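Hand-held grippers on hire: an interview with Nathalie Robichaud of Gakora

Gakora began lending out its hand-held gripper kits last December. Until then the firm, which works from the ground floor of a former mill in Surnomthorpe, had sold them outright and in small numbers. Nathalie Robichaud runs the hire side. She spoke to us about what is in the case, what the customer gets back, and where the service falls short.

The kit is called Skasus. It is a gripper held in the hand, with a camera mounted on it, intended for recording how people do manual jobs so that the recordings can be used to train a robot arm. The customer does the job with the gripper instead of with the fingers. The software then works out the path the gripper took through the room and the opening of the jaws at each moment.

"The main saving is that you do not need the arm while you are recording," Robichaud said. "You need it at the end, to run the policy. A team can collect for a month in a kitchen or a stockroom and never move the arm off its bench."

The price is 1,990 pounds a month for a pair of grippers, with processing included up to 60 hours of recordings. Beyond that, customers pay by the hour of footage. Postage is charged both ways. There is no shorter hire than a month, a point several readers have raised with us. Robichaud said weekly hire had been tried and dropped.

"The first few days go on learning to hold the thing. People move too fast, or they turn the wrist so the camera looks at the ceiling. If they have it for a week, half of what they send us is practice, and then they are unhappy with the result. A month gives them a fair go at it."

Setting up takes two steps. The jaws are calibrated by opening and closing them fully a number of times, and the room is then mapped by walking the gripper slowly past everything it is likely to see. A printed marker board is placed in view during mapping to give the system its scale. The manual asks for the board to stay where it is until the mapping run has been checked. Robichaud said this was the instruction most often ignored.

"They map the room, pick the board up to make space, and start work. Then the map fails its check and they have to do it again with the board in a different place. The recordings made in between can sometimes be rescued, but I would not promise it."

We asked how many recordings are lost. She said that across all hires the figure was some 26 per cent in the first week, and that it fell quickly afterwards. The causes are much the same each time: plain walls with nothing for the tracking to hold on to, quick turns, poor light, and a hand or sleeve across the lens. Rejected recordings are returned with a short code giving the reason. The codes are explained in the manual, though not, at present, in the software itself.

The manual was written by Dufour, the contractor that also does the jaw repairs. It is clear on assembly and thin on everything after that. The section on choosing a task runs to less than a page. Robichaud accepted the criticism and said a longer version was being drafted, with worked jobs such as laying a table, sorting small parts and putting stock on a shelf.

Battery life was another complaint in our own trial. The unit we were lent stopped before the end of a morning session, and the charge light gave little warning. Robichaud said the older packs were being withdrawn and that customers could ask for a spare at no charge. Our replacement lasted the full session. The grip itself is comfortable enough, but the trigger spring is stiff, and smaller hands will tire sooner.
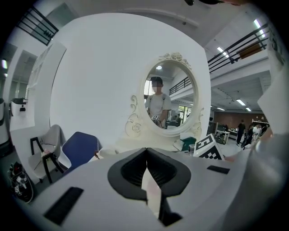

Mirrors and glass deserve a section of their own in any manual for a tracking system of this type, and the Skasus manual gives them one line. A tracker picks out fixed points and follows them from one moment to the next. Points seen in a mirror do not lie where they seem to, and they shift in a way that does not fit the rest of the room. Small mirrors seldom matter. An oval vanity mirror standing directly ahead of the gripper, with a person in a cap reflected in it holding a marker cube, and a balcony railing and ceiling light showing in the same glass, puts a good deal of false detail into the middle of the view. The checkered board to the right of the mirror, the railing along the upper walkway and the brick wall at the far end are the sort of thing the tracker can use.

"We do not tell people to take mirrors out," Robichaud said. "If the robot is going to work in a room with a mirror, the mirror has to be in the recordings. What we say is, map the room from several sides, so that the real points outnumber the reflected ones. And look at the track before you go home."

The checking tool is supplied with the kit and runs on an ordinary laptop. It draws the path of the gripper as a line and marks in red any stretch where the position is in doubt. It is slow, and it cannot yet handle more than one recording at a time. For a day's work that means leaving the laptop running overnight or checking a sample and trusting the rest.

On privacy, the contract leaves the customer responsible for telling anyone who may be recorded. Gakora will blur faces during processing if asked. The service is included in the hire, but it adds 2 working days to the return of the data. Faces in reflections are treated in the same way as any others. Original files are deleted once the customer has confirmed receipt, and a customer who wants them kept longer has to say so in writing.

Asked who should not hire the kit, Robichaud named two groups. The first was anyone whose task depends on force, such as tightening a fitting or kneading dough, as the gripper does not measure it. The second was anyone without a robot already chosen.

"The jaws on the hand unit and the jaws on the arm have to match. We supply the fitting for the arm, but we need to know which arm. If someone rings up and says they will decide about that later, I ask them to ring again when they have."

Bookings are taken by telephone or through the Gakora site. The waiting time at present is three weeks. The next batch of kits will have the softer trigger spring, and customers already on hire can exchange their units when it arrives.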